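The Case Against the Drawer Divider

I have a theory that you can tell how long somebody has lived in a place by the state of the silverware drawer. Year one, everything is lined up like a marching band. Year five, there's a soup spoon in with the batteries. I've been in my apartment in Hisville for a lot longer than five years, and last winter my drawer got so bad that it stopped closing. A ladle had turned sideways in the back and wedged itself against the top, and for most of a month I just lived with a drawer that stuck out and caught me in the hip every time I walked by with the coffee.

So I did what people do, and I bought a divider. It was one of those expanding ones with slots, and it cost more than I'd like to put in writing. I hated it almost right away. The fork slot was fine. The knife slot was fine. But I don't own only forks and knives! I own chopsticks, a lot of them, in pairs and in former pairs. I own wooden spoons with big round heads that don't fit in any slot ever made for a spoon. I own those short, wide soup spoons that slide around on top of everything else like they're skating. The divider had an opinion about what a kitchen should have in it, and my kitchen disagreed.

My friend Kyu-ri Bae (who has moved four times since I met her and has gotten very good at it) told me to throw the divider out and get baskets. Plain ones, the kind with holes in the sides, no lids, nothing that expands. Then take every single thing out, put it on a big clear surface, and don't put anything back until you've looked at it. I said that sounded like a lot of fuss over some forks. She said I was the one with the bruise on my hip.

She was right about the clear surface, and I'd put that first if I were writing the instructions. I used to sort with the drawer still in the cabinet, leaning over it, picking things up and dropping them an inch to the left. You can't see anything that way. A big white tabletop changes the whole job. Whatever you set on it looks like a decision.

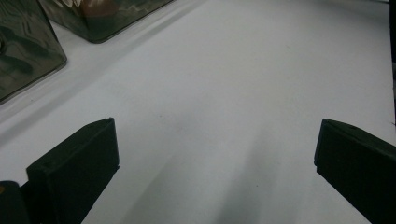

Why I gave up on categories

The old me would have sorted by type, and I think this is where most of us go wrong. Forks with forks, spoons with spoons. It sounds so sensible that you never question it. But when do you ever need all your spoons? I have never once walked into my kitchen thinking, I need a spoon, any spoon, bring me the whole family. I need the thing I stir with, or I need the things I eat noodles with, and those two don't live in the same part of my day at all.

The wooden spoon is my best argument here. By name it's a spoon. By every other measure it's a cooking tool, and it should be standing by the stove or lying in whatever you keep next to the stove. If you put it in with the teaspoons you'll have a spoon drawer that won't shut (ask me how I know). The white ceramic spoon is the same kind of trouble from the other direction. It's a spoon, sure, but it goes with the bowls and the chopsticks, and if you separate it from them you'll be opening three drawers every time you make soup.

Ye-rin Jin, who I used to share an office with in Wustwood, disagrees with me about all of this, and we've been going back and forth about it since last July. Her feeling is that sorting by type is a kindness to guests. Anybody can walk in and find a fork. My feeling is that guests can ask! I have people over to dinner maybe once every couple of months, and I'm not going to arrange the other 200 meals around them.

She does have one good point, though, and I'll give it to her. A system based on how I cook only works in my head. When my sister stayed with me she opened every drawer I have looking for a table knife, and I had to admit that "it's with the toast things" is not a very helpful thing to shout from the shower.

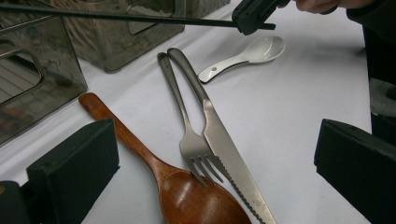
Wooden spoon, fork, table knife and white spoon, lying loose on the table.

Start with the odd ones

If you take one piece of practical advice from me, let it be this: don't start with the easy stuff. Everybody starts with forks because forks are easy, and then you've got a neat basket of forks and a pile of weird things and no energy left. Put the strange ones down first. The big spoon, the serrated knife that's too sharp to toss in loose and not sharp enough to get its own block, the chopstick whose partner left years ago. See how they lie together. Mine always end up in a heap with the fork on top of the spoon and the knife running off somewhere by itself, and from a heap like that you can see pretty quickly which things are long, which are short and which are just going to be difficult.

Length matters a lot more than I thought, by the way. I had 13 things that wouldn't lie flat in the drawer no matter what I did, and every one of them was either a cooking spoon or a chopstick. Chopsticks want to lie on the diagonal. I've stopped fighting it. I put them in corner to corner and let the shorter things fill in around them.

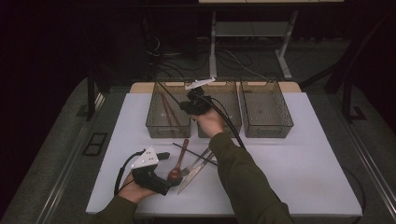

And you want more than one basket, even if you think you don't. One basket is a drawer with handles. With two, you start making choices, and with three you can leave one alone until you know what you're doing, and I think that's a luxury worth paying for. I left mine alone for two weeks. It ended up being for the things I use at lunch, a category no store in Stultgate has ever tried to sell me a divider for.

I like the see-through kind, too, the smoky plastic. Ye-rin says you can't really see into them once they're in a drawer, and fine, but you can see enough. I know there's something wooden down there and I know it isn't a fork. The holes are good for crumbs. (Where do the crumbs come from? I don't eat over the drawer. I've asked other people and they have them too.) Once in a while I lift the whole basket out by its little handles, rinse it, let it dry and put it back, and I never did that with the divider, because the divider had to be un-expanded first and it pinched.

Kyu-ri has since gone further than I'd go. She keeps 20 pieces for the whole household and gave the rest to the thrift store on Kwon Street. I couldn't do it. I got as far as the spare chopsticks, held them over the bag, and put them back. A single chopstick is great for getting the last of the peanut butter out of the jar, and I also use mine to poke holes for seeds on the balcony.

The divider is still in the hall closet. I've offered it to Ye-rin twice and she says hers is the same brand and it's already starting to stick.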